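Student Work > Family and Consumer Studies > Project Reports
Filed under: Money at Home, Learning for Free
15 Dec 2022 — by Delyth Jarman

Paying to Be Told How to Save: Free and Paid Budgeting Courses in Dravia

Background

My grandmother kept her household accounts in a school notebook, with the groceries on the left page and everything else on the right, and I don't believe it ever crossed her mind that a person might pay a monthly fee to be shown how. When I came to pick a project for my second year at Whitelaw I had just found out that my aunt and uncle were doing exactly that, through a budgeting program called Nesero, and that two of their neighbors were as well. They were pleased with it, I should say right away. But it made me curious, and a bit stubborn too, and I wanted to know what people in our town were getting for their money that they couldn't get from the free course at the library.

The free course is called Pamia. It was put together by retired teachers and a credit counselor, and it comes as a stack of worksheets with a set of recorded talks. Anybody can copy it, change it and pass it along, and people do — I came across a version with the whole unit on car loans taken out and a very good one on chest freezers put in its place!

How I went about it

I began in May with a one-page survey, left at the library, the laundromat and both grocery stores, and I got 206 back that I could use. A fair number of the others had phone numbers on them where a dollar amount should have been, which I put down to my own layout. My advisor, Xolani Mabaso, had warned me that the second question was too close to the third, and he was right. 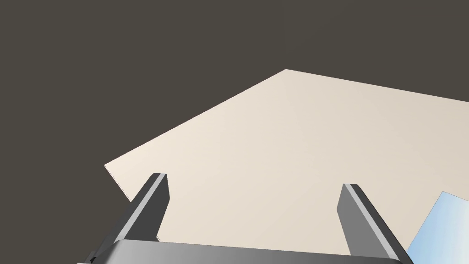
After the survey I sat down with 14 households for a longer talk, usually in their kitchens, and almost always with something to eat. Half of them, so seven, were using Nesero and the other seven had worked through at least part of Pamia. I asked everyone the same things: how they started, how long they kept it up, what they changed in their spending, and what they'd tell a cousin who was in a tight spot. I took notes by hand and typed them up the same evening while I could still read them.

What people told me

The paid group liked being reminded. That came up over and over. They knew perfectly well that takeout was eating the vacation money, and what they were paying for was a message asking them to look at it. One mother of three told me she could do all the sums on her own and had done so for years, but she'd never once done them on time.

The free group had a harder beginning. The first Pamia unit asks you to write down every bill you have, including the yearly ones, and more than one person got that far and put the folder in a drawer for a month. The ones who stuck with it had mostly paired up with somebody. Two sisters did the worksheets over the phone, and a couple on my own street did them out loud in the car, one driving and the other writing.

As for results, I have to be careful, as I only know what people were willing to tell me. The largest saving anyone reported was $3,000 over a year, and it came from a household in the free group that had gone through its insurance policies line by line and dropped one it was paying for twice. Most of the changes in either group were a good deal smaller: a cheaper phone plan, packed lunches, a gym membership finally canceled.

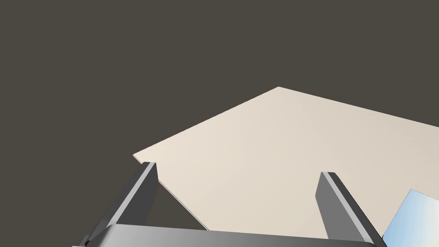

Figure 2. Tabletop seen at an angle, computer rendering.

What I would do differently

I'd visit each household twice. A single talk catches people in whatever mood the last bill left them in, and I think some of my gloomier notes would have looked different a few weeks on. I would also ask about children. Several parents brought up allowances without any prompting from me, and I had no place on my sheet to put it, so it all went up the margins.

Xolani Mabaso suggested that a later student might set up pairs for people starting Pamia and see whether they get past that first unit. I've left my survey form and a clean copy of the interview questions in the department office for whoever takes it on — please do fix question two.

Thank you to everyone who let me in and fed me. My aunt and uncle are still with Nesero, and my aunt has borrowed the chest freezer unit.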